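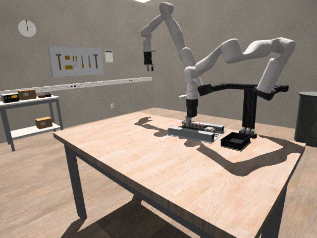
Planning and control, handout 6
What the simulator does and does not tell you
November 2019

Read this before the lab sheet. The sheet asks you to report a success rate for the insertion task, and every year people hand in a number with no idea what it is a rate of.

1. Two arms, one planner
With both arms hung from the same frame, the planner can treat them as one large machine or as two small ones. The Erura planner does the second by default. It plans one arm and treats the other as a fixed obstacle. That is quick, and fine while one arm is parked well clear of the board. Once both have to move it can fail to find a path where a path plainly exists. Turn on joint planning for part B and note how much longer it takes. The manual calls the cost "modest". Measure it.

2. Contact
A gripper coming straight down on a row of closely packed parts is the hard case, and the one the simulator handles worst. Skullano treats fingers and parts as rigid, with one friction value for everything. Real leads bend. Real fingertips wear. If your grasp works in all 200 trials, suspect the contact settings first and congratulate yourself later.

Try this: halve the friction value and run again. Then halve the time step. If the second change moves your result more than the first, you are measuring the solver.

3. Perception
By default the pose of each part is read straight from the simulator, so there is no perception in the loop at all. Say so in your report. For part C you switch to the Jakab pose estimator, which was trained on rendered pictures and is here tested on rendered pictures. The shadows an arm throws over the table are at least a fair test – dark and moving with the arm – but the lighting otherwise never changes unless you change it. Do so.

4. Seeds
Use seeds 311 and 555 as well as your own. Report all three, including the bad one. Averages over a single seed will be sent back.

5. Reading
The Lammont report on transfer to hardware, sections 2 and 4. Skip the introduction. Look for how failed trials were counted, and whether a dropped part that landed in the right place went down as a success.

Lab reports are due in the first week of December. Include your config file.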